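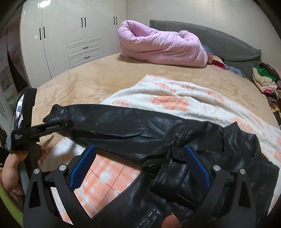

**Ticket:** Jacket fold, gripper A – episodes rejected at upload
**Opened by:** Simone Rangel
**Project:** Sumport (student project, garment handling)
**Status:** Resolved, one item carried over
**Priority:** Normal

## Reported problem

Episodes recorded at home with gripper A on the black leather jacket are being rejected by the Visura upload check. The error is the same every time:

```
CHECK FAILED: gripper_width / video offset exceeds limit
offset 600 ms, limit 30 ms
```

T-shirts and tea towels recorded with the same gripper last week went through without a warning. The jacket is the first garment in the set with a stiff, shiny surface, and it's laid out on a towel on top of the bed blanket as per the task sheet.

I need this sorted before Monday, when the Siqueira group takes the data for their training run.

## Setup

- Gripper A, blue pads, phone in the side mount
- Phone turned sideways, screen on for the whole session
- Recording app: club build, default settings
- Room light on, curtains open

## Log

**9:10 am** – Re-uploaded one rejected episode in case it was a network fault. Same error, same offset.

**9:25 am** – Checked the screw caps on both fingers and tightened the phone clamp a quarter turn. New episode, same error. Didn't expect this to fix a timing fault but it's first on the checklist.

**9:40 am** – Wiped both pads with a damp cloth and let them dry. Recorded a sleeve-only grasp. Rejected.

**9:55 am** – Swapped the jacket for a tea towel, everything else unchanged. Passed. Swapped back to the jacket. Rejected. At this point I thought the app was losing the fingers against the black leather. Our fingers are black too, and the width estimate comes from the video.

**10:20 am** – Opened the width trace in the viewer. The tracking isn't dropping out. The trace is smooth from start to finish, it just runs late against the picture. So it isn't the colour of the jacket.

**10:35 am** – Compared episode settings in the metadata. The towel episodes use the "light garment" profile and the jacket uses "heavy garment". The heavy profile has a smoothing filter on the width signal that the light one doesn't have.

**10:50 am** – Recorded the jacket under the light profile. Passed, offset inside the limit. Recorded the towel under the heavy profile. Rejected with the 600 ms offset. The fault follows the profile and has nothing to do with the garment.

## Cause

The heavy garment profile was copied from the Jusitz bench rig, which samples the width signal at a much higher rate. The smoothing window is set in samples, so on our slower signal the same number of samples covers a far longer stretch of time, and the filtered trace comes out late.

I had assumed the window was in milliseconds. The label in the settings file only says `window`, with no unit.

## Fix

1. In `profiles/heavy.yaml`, set `smoothing: off`.
2. Restart the app. Closing it to the background won't reload the file.
3. Record a short test grasp and check the offset in the viewer before doing a full session.

The rejected episodes don't need to be recorded again. The raw width values are kept beside the filtered ones, so I ran the export script with `--use-raw` and uploaded the results. All of them passed.

## Grasp notes for whoever records next

These aren't part of the fault, but they came up while I was testing.

- The pads slide on the leather if you take the sleeve by the flat. Take it across a seam or at the cuff.
- Lift slower than you would with cotton. The body of the jacket drags the towel along with it, and then the start position for the next episode is wrong.
- Keep your spare fingertips back from the garment. The reviewers mark an episode down if a hand touches the jacket during the grasp.
- The leather throws a fair bit of glare. Tilting the gripper slightly helps more than moving the light.

## Carried over

- [x] Profile changed on gripper A
- [x] Rejected episodes re-exported and uploaded
- [x] `window` renamed to `window_samples` in the settings file
- [ ] Check the other 4 grippers in the club cupboard. At least 2 were set up from the same copy of the profile. I'll do these at the next build night.

Please don't record under the heavy profile on any gripper other than A until the last box is ticked.

– Simone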